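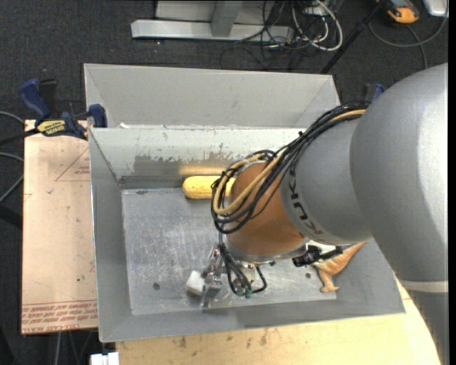
Figure 5.1 A KUKA arm with its gripper low in a metal bin, close to a small white block.

Chapter 5
Showing the Task

5.1 Why we show before we write

In the first four chapters the robot did what we had written for it, line by line. This works well when the parts always lie in the same place. It works badly for a bin. The objects in a bin lie at any angle, they lean on the walls, and one of them may hide another. You can spend a week on rules for such a bin, and on Sunday evening somebody puts in a new shape and the rules fail.

In this chapter we take another way. A person performs the task with the robot, many times, and the robot keeps a record of every performance. Each complete performance is called a demonstration. From a set of demonstrations we will later train a policy, that is, a function which receives what the robot senses and gives back the next motion. Training is the subject of Chapter 6. Here we are concerned only with the showing, and I ask you not to hurry through it. Most of the weak policies that students have brought to my office were weak already in the recordings.

5.2 Two ways to show

There are two common ways to give a demonstration.

In hand guiding, the teacher holds the arm near the wrist and moves it through the task. The arm carries its own weight and follows the hand. The teacher feels directly when the fingers touch the floor of the bin. On the other side, the teacher's hands and sleeves come into the view of the cameras, and they will not be there when the robot works alone.

In remote control, also called teleoperation, the teacher stands apart from the arm and moves it with a handheld device, a joystick or a second, smaller arm. The camera view stays clean. The price is that the teacher feels little or nothing of the contact, and must learn to judge it by eye. There is also a short delay between the hand and the arm. A beginner usually answers the delay by moving too far, and then correcting, and then correcting again. All these corrections go into the record.

Neither way is the best for every task. Fotini Moschos and Thanasis Gavalas, who taught this course before me, used hand guiding for fitting and pushing, and remote control for picking. I have kept their division in the exercises.

5.3 What the bin does to the arm

Look again at Figure 5.1. The wrist points down and the gripper works between sloping walls. When a block is near the middle of the floor, the teacher can come to it from almost any side. The yellow object is a different case. It lies along the foot of the back wall, so one finger would have to go down between the object and the wall, where there is perhaps no room for it. The teacher has to decide: turn the wrist and take the object across its width, or first pull it away from the wall with one fingertip.

Both decisions are acceptable. What is not acceptable is to mix them without a plan. If half of your demonstrations pull first and half grasp at once, from the same starting position, a simple policy may learn the average of the two – and the average is a motion that no teacher has ever made.

Observe the cables too. They form a loop at the wrist, and they need space when the wrist turns. Before a session, turn the last joint slowly to both of its ends and watch the loop.

5.4 A good demonstration

We will use the following rules in the whole chapter.

Begin from the same home position each time, but change the places of the objects.

Move at a steady speed. A pause of two seconds while you think is recorded as a part of the task.

Close the gripper only when the fingers have stopped.

If you miss the object, open, rise a little and try once more. Keep this recording and mark it "recovered". Do not delete it, for the policy must also see how an error is repaired.

If you miss twice, stop and mark the recording "failed".

For the first exercise you will record 31 demonstrations with one block. Plan around 15 minutes for practice before you record anything. Magdalini Psarras, who prepared the exercises with me, advises changing the teacher after 13 recordings, and I agree with her. A tired hand makes small, nervous motions which the teacher does not notice – the plots in Section 5.6 show them very clearly.

Questions about the speed limit and the stop button are treated in Section 5.5. Please read it before you enter the laboratory.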